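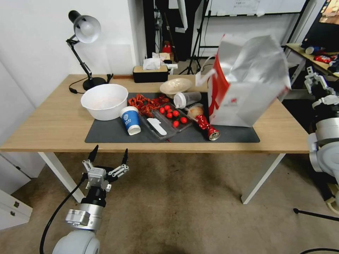

Mackenzie Kennedy thinks I should stop comparing grippers and just pick one. She wrote under my April post that the Dramum fingers were good enough then and they're good enough now. She may be right, but the Lirkon set came in and I wanted to give it a fair try before the year ran out.

I kept the arms and the controller the same and changed only the fingertips. Each set got 20 tries per item. Cherry tomatoes were easy for both as long as I held the closing force down. The dried chilies were harder. Dramum's tips dropped 8 of them and Lirkon's dropped 6, so I wouldn't call that a win for either one.

Bags are where I care most. A stiff paper edge gives the fingers something to close on, and thin foil folds away from them.

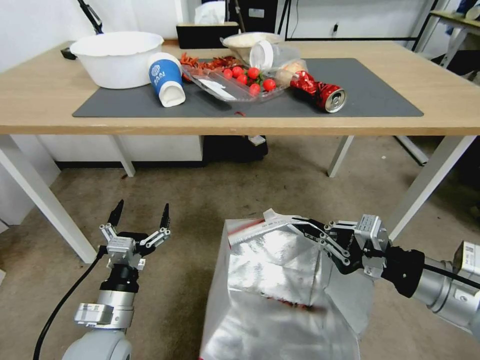

Slowing the approach helped more with foil than changing tips did. I also moved the grasp point closer to the corner, which Jirayu Intarasuk had suggested back in the spring. The Lirkon tips are going back on tomorrow for the soft plastic.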